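Search this site Enter keywords Go

Handling of Flat Parts, Unit 6
Setting up and looking after the panel cell
Course notes, Decha Intarasuk

6.1 What we want from the nest

In Unit 5 we taught the robot points with a hard steel block. A panel with adhesive on its top face is a less friendly part. The liner is slippery, its corners lift, and if the gripper arrives one millimeter too low the panel bends before any alarm comes. For this reason most of the work in the Vinow cell is on the fixture, and the program is short.

The fixture is 3D-printed. It stands on legs, so that the fingers have free space below the level of the panel. The tab and the posts locate the panel from its edges. Please remember the drawing number, 781, because the older version 40 is still in the cupboard and has a tighter pocket. Panels go into it, but they do not come out well.

6.2 Setting order

Do the steps in this order, with the drives off until step 4.

1. Wipe the table and the feet of the fixture. Dust under one foot is enough to tilt the pocket.
2. Put the fixture on the marked place and press on each leg in turn. It must not rock.
3. Lay one panel in by hand, liner up. It should drop in with its own weight. If you have to push, look for a burr on the inside of a post and remove it with a fine file.
4. Switch on, speed at 12 percent, and go to the approach point above the rear edge.
5. Step down until the fingers are level with the panel. Write the height on the cell sheet before you close them.
6. Close, lift a little, lower, open. Repeat with a second panel from a different box.

6.3 Cables and covers

The braided cables need to be checked in the two extreme positions of the arm, folded and stretched. A loop that looks generous when the arm is folded can become tight near the gripper. Move the arm slowly and watch the clamps – it is normally the clamp that opens first, and the cable suffers afterwards. After every change of cable, repeat steps 4 to 6.

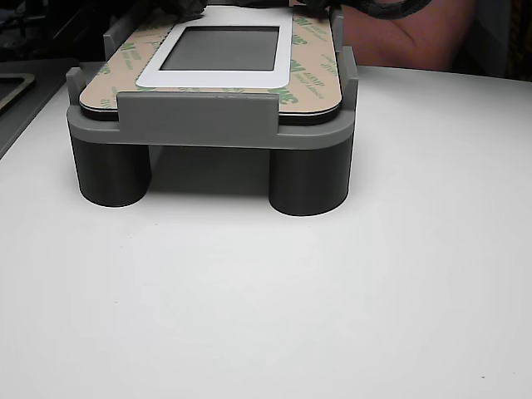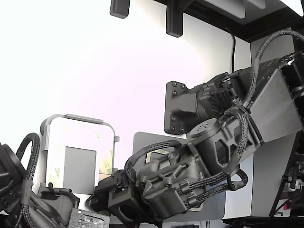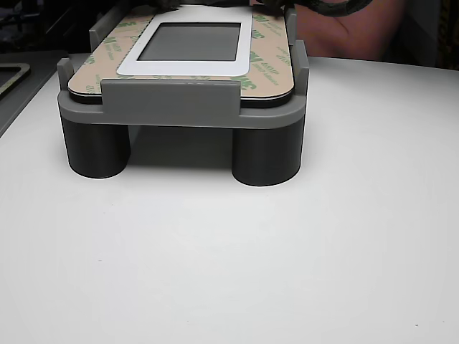
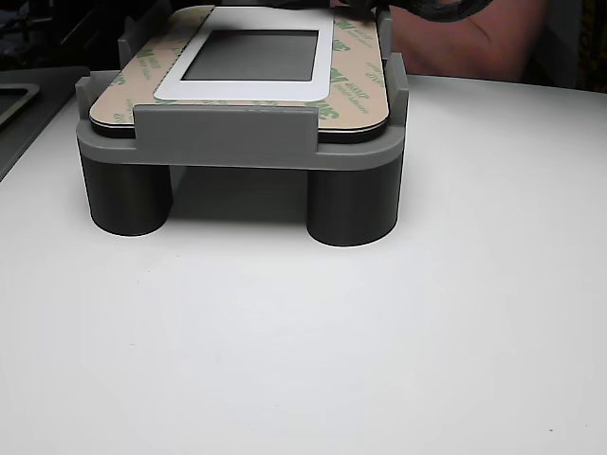

Rattana Chuensuk was of the opinion, when we went through this unit in August, that step 3 comes too early, and that the pocket should be checked only after the approach point is taught. In her plant they print a new nest so often that the arm position is the more stable of the two, and she would start from it. I keep my order for beginners, but in a cell where the fixture is changed every week her way will save time.

6.4 Wear

Printed posts wear on the inner face, near the top, where the panel edge rubs each time. The other weak place is the foot of the front tab. Look there for a pale line, which means that the layers begin to separate. Do not glue it. Print a new fixture and keep the broken one for the discussion.

The present fixture was exchanged after 1595 cycles. We do not know yet if this is typical, and I would be glad for numbers from your own work.

6.5 To prepare for next time

Bring the cell sheet with the heights from step 5, also if they do not agree between the two panels. Read Unit 7 up to the part about finger pads. Nerea Barroso will lead the practical hour.

Contact: Hadon Training, course office | © Hadon Training | Back to top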